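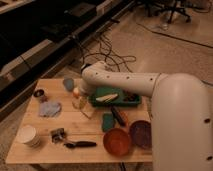
In September the last restaurant on Grirwood's main street stopped serving lunch. The sign in the window gave no reason, and most people in town didn't need one. The mill shift that used to fill the place at noon now eats in its trucks, in the break room, or at home, and so does nearly everyone else.

Lunch has been shrinking for a long time. Office workers eat at their keyboards. Drivers eat at red lights. Teachers eat standing up. What has changed in the past few years is that people have begun to plan for it, and the packed lunch, once something you grew out of after high school, has come back as a meal for adults.

I spent several weeks this fall talking to people in Grirwood and in Gelten, the larger town across the river, about what they eat in the middle of the day. Most of them were surprised anyone wanted to know.

Selina Pfister drives a school bus. Her first run ends at nine and her second starts at two, and for years she spent the gap at a drive-through. She added up her receipts one winter and found she was spending $136 a month on sandwiches she didn't like.

"I wasn't trying to get healthy," she said. "I was trying to get my brakes fixed."

She cooks on one evening a week now, usually rice, chicken thighs and whatever vegetable is cheap, and packs it in the same five containers. By the fourth day she is tired of it. She keeps hot sauce in the bus.

That fatigue came up in nearly every conversation. People who pack their lunch do well for a few weeks, then hit a morning when they can't face the container, and buy something. Some go back to it the next day. Many don't.
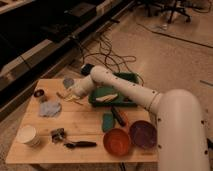 Troels Bergmann

Guoqing Lu has thought about this more than most. He ran the kitchen at the Drevano plant in Gelten for eleven years, until the company closed it and put in vending machines. At its busiest the kitchen fed 395 people a day, in two sittings, from a menu that repeated every three weeks.

"Three weeks is long enough to forget," he said. "Two weeks, they notice. They come up to the counter and say, this again?"

Lu believes people get bored with texture before they get bored with flavor. A person can eat beans every day if they are soup one day and fried the next. What wears people down is soft food out of a box, reheated until all of it is the same. His own lunch on the day I visited was cold noodles, a raw turnip cut into sticks, and peanuts in a twist of paper. He eats at 11:30, a habit left over from the plant, where the cooks ate before everyone else.

He doesn't miss the hours. He does miss the tables. The plant's dining room had long ones, and new hires had to sit wherever there was a space. Welders sat with people from payroll. When the room closed, Lu said, he started hearing from friends on the line that they no longer knew the names of anyone outside their own section.

Anqi Long still works there, in shipping. She started three months before the kitchen shut down and remembers the noise. Her department now takes a half-hour break in turns so that the loading doors stay covered, and she usually has the break room to herself, apart from the microwaves. She calls her sister, or she reads.

"It's fine," she said. "I get through a lot of library books."

A few employers are trying to bring the shared meal back. Xiong, a family-owned printing company on the Gelten side, has set aside one hour at noon when the presses stop. The owners don't provide food. They bought two big tables and a second refrigerator and asked everyone to stop at the same time.

Guilan Liang, who manages the bindery, was against it. Stopping and starting the presses takes time, and she worked out that the hour would cost the company $2,145 a month in lost output. She brought the figure to the owners. They thanked her and went ahead.

A year later she still thinks her figure was right. She also eats at the table every day. People bring too much and pass it around – dumplings, cold pizza, a tub of somebody's potato salad – and she has stopped packing a full meal, knowing there will be extra. Arguments about scheduling that used to take a string of emails get settled over the leftovers, or at least get started there.

Not everyone at Xiong likes it. Two of the younger press operators would rather leave an hour earlier and have said so. One man takes his food out to the river in any weather and is left alone about it.

Back in Grirwood, the restaurant is open for dinner four nights a week. On the evening I went, the place was half full and the special was meatloaf. The owner told me that in a good year she used to sell over 80 lunches before one o'clock, most of them to people who never looked at the menu. She has been asked to start selling boxed meals for the mill crew, to be picked up at the back door at six in the morning. She hasn't decided. She'd need someone to come in at four, and the last person who was willing to do that has moved to Gelten.

Filed under: Food & Work, Local Life

136 shares | 14 comments

Contact us | Copyright, all rights reserved | Back to top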